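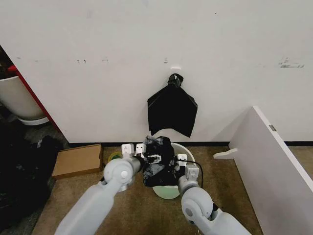

Minutes of the building operations meeting, Lapointe office, 2018-10-19. Present: Mélanie Bergeron (chair), Josée Grewal, Gordon Chan, Johannes Swanepoel. Regrets: Mélanie Perron. The September minutes were approved with one correction to the meter reference in item 2. Waste collection was taken first. G. Chan reported that bags are being hung on walls between pickups, as with the black one on the white adhesive hook, and that the lease does not allow adhesive fixings on painted surfaces. Wall scuffs of the kind visible there are to be listed on the condition report before repainting is priced.

2. Hauling contract
The Kovden contract ends in October. Kovden has offered renewal at 3,000 per year, with 4 pickups per month. Horada quoted the same frequency but charges separately for bulky items. J. Grewal noted that the Horada quote omits the loading dock surcharge. Decision deferred until a corrected quote is received.

3. Bag supply
Current stock is 140 bags. The reorder level was set at 100. J. Swanepoel asked whether the heavier grade is needed on the office floors. Agreed to keep the heavier grade for the kitchen and dock only.

4. Recycling room
The door closer is still out of adjustment. Lidetti has been asked to attend and has not confirmed a time. Signage for mixed paper is to be replaced with the current version.

5. Actions
J. Grewal: obtain corrected Horada quote.
G. Chan: circulate lease clause on wall fixings; update condition report.
J. Swanepoel: confirm Lidetti visit.
M. Perron: order signage.

6. Other business
None. The next meeting will be held in the same room.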